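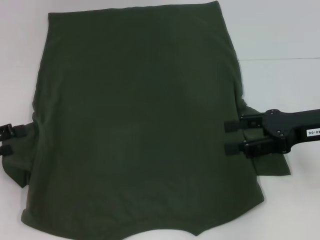 第三讲 示范数据的采集:以叠衣服为例

授课:Radek Říha 助课:Svatopluk Rusnák
先修:前两讲的坐标变换与遥操作基础。没补完的同学请坐后排,点名时我会装作没看见。

一、这一讲讲什么

模型论文一般有十几页,写数据的那段一般有四行,其中一行是致谢。本讲把另外三行展开。做 Trnka 作业的小组,采集阶段要交 160 条合格示范,五月底截止。“合格”的定义见第三节,请在开录之前读,往年有一组是录完才读的,后来他们对叠衣服有了很深的感情。

二、任务怎么定义

一条示范从衣服平铺、双臂张开夹爪停在预备位开始,到衣服叠成长方形、双臂退回预备位为止。中间分段如下:
1. 两侧袖子向内折到衣身上;
2. 下摆向领口方向对折;
3. 整体再折一次,抚平,退出。

分段标记由操作员踩踏板完成。踩早了可以事后改,忘了踩就得从头看录像,看录像的人是 Rusnák,他会记得你的学号。

袖子这一步最容易被轻视。人叠衣服时手指会自己找边,两根平行的夹指没有这个修养,抓浅了滑脱,抓深了把衣身一起带走。操作员要在夹指合拢前停半拍,让腕部相机有几帧清楚的布边可学。停得太久也不行,模型会很认真地学会发呆。

三、合格与不合格

合格:三段都完成,袖口不露在长方形外面,全程没有人手进入桌面。
可留但要打标签:抓空后重新抓取并成功。这类数据很值钱,请不要因为面子删掉。
不合格:踏板漏踩;夹爪把衣服拖出桌沿;操作员中途接电话,双臂悬在空中陪他听完。

关于“漂亮”的数据再说几句。去年 Brodlow 小组有位同学手特别稳,录的每一条都像教学片,训练出来的策略也确实优雅,直到衣服歪了 15 度,它就优雅地去抓桌子。初始摆放必须有变化:旋转、平移、袖子略微压在衣身下面、布面带点褶。摆放表在 Gulleo 共享盘里,按表摆,不要凭心情摆。凭心情摆的衣服,分布都很像。

四、腕部视角
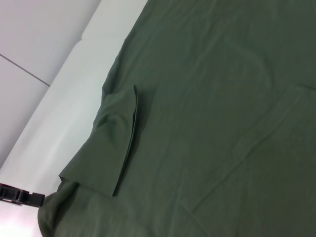

图片来源:Tolasow 实验室,课程数据采集留影

袖片已经翻到衣身上,袖口那条边很直,在下面的布上压出一道细影。腕部视角的价值就在这种地方:同色布叠在同色布上,俯视相机往往只看到一片绿,近处才分得出哪层在上。代价也明显,视野小,画面跟着手腕歪,右半边那道长长的斜痕究竟是折线还是接缝,单看一帧我也不敢打包票。所以网络的输入同时用俯视和腕部两路,谁也别想单干。

标注时遇到类似的痕迹,统一填“不确定”。本课程允许不确定,不允许猜完之后填得很自信。

时间同步请每次开机都查。两路相机错开几帧,人眼看不出来,模型看得出来,而且不会告诉你。检查方法:夹爪快速开合,对照两路录像里闭合的那一帧。

五、灯光与桌面

桌面保持白色,除衣服外不放东西,水杯尤其不行。窗帘拉上,顶灯全开。下午四点以后西窗的光会挪到桌上来,如果拉不严,就把时段写进备注。灯光变化本身可以是好数据,前提是我们知道它变了。

六、作业

1. 每组交 515 号任务单规定的全部字段,空着的字段写明原因,“忘了”也算原因,但只能用一次。
2. 从本组数据里挑一条失败示范,写一页分析:问题出在抓取点、时机还是初始摆放。不要写“机器人的问题”,机器人只是照你的手在动。
3. 思考:如果只准保留一半示范,你删哪一半?按时间顺序删后一半的同学,请说明你们是不是后来累了。

下一讲讲动作分块,带上本组的数据硬盘。共享盘满了。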